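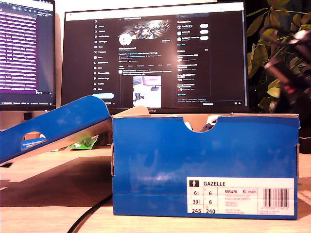
About Dresidholm

We buy, clean, box and sell secondhand sneakers. Small outfit, two rooms, one long packing table. Most of what we sell is adidas and a handful of running brands, sizes kids through men's 13.

How it started

Selling our own pairs out of a hall closet. Then friends' pairs. Then somebody's whole storage unit, which took most of June to sort thru, and after that it was a business whether we wanted one or not. The name is from the street the first closet was on. First listing as Dresidholm went up with one blurry photo and sold the same night.

What we do with a pair

Laces out, insoles out. Soft brush, mild soap, paper towel stuffed in the toes overnight. Suede gets the dry brush only, no soap, please don't do soap at home either. White leather gets a second pass. Then laces back in (washed, or new if the old ones are fraying) and photos from every side, soles included.

We check the size tag in the shoe against the label on the box. If they don't match we say so in the listing. Happens more than you'd think — people swap boxes all the time.

About the boxes

We keep the original box whenever there is one. Scuffed is fine. Creased is fine. A box that has lived under a bed for a few years is going to look like it. Lids too, we hang on to lids. If the box is missing, your listing will say NO BOX at the top and you'll get a plain one instead.

Every shoe box goes inside an outer carton. We don't put a shipping label straight on a shoe box, ever.

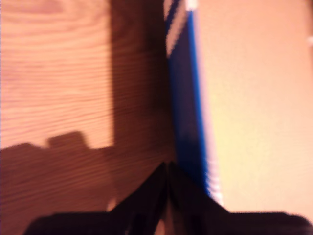
Wood grain on a wooden surface.

Where we are

Unit 1159, Werano building, second floor. Buzzer says Istska, that's the old tenant, press it anyway. Pickup by appointment, write first. We can't do walk-ins, theres no counter and nowhere to sit.

Selling to us

Send photos of both shoes, the soles, the size tag and the box label if you have it. We answer within 2 days. Bigger lots of 5 pairs or more we can collect if you're in town. We don't take fakes, cleats, or anything with a cracked midsole.

Repairs

Not in-house. Sole regluing and stitching go to Shibata, a few blocks over, and we charge you what they charge us. Add a week.

Returns

Two weeks from delivery, unworn outside, in the box they came in. Wrong size is on you for shipping, wrong description is on us. Keep the outer carton till you've tried them on — saves everybody a headache.

Questions, use the contact form. Order number in the subject line if you have one.

Page last updated 29 August 2018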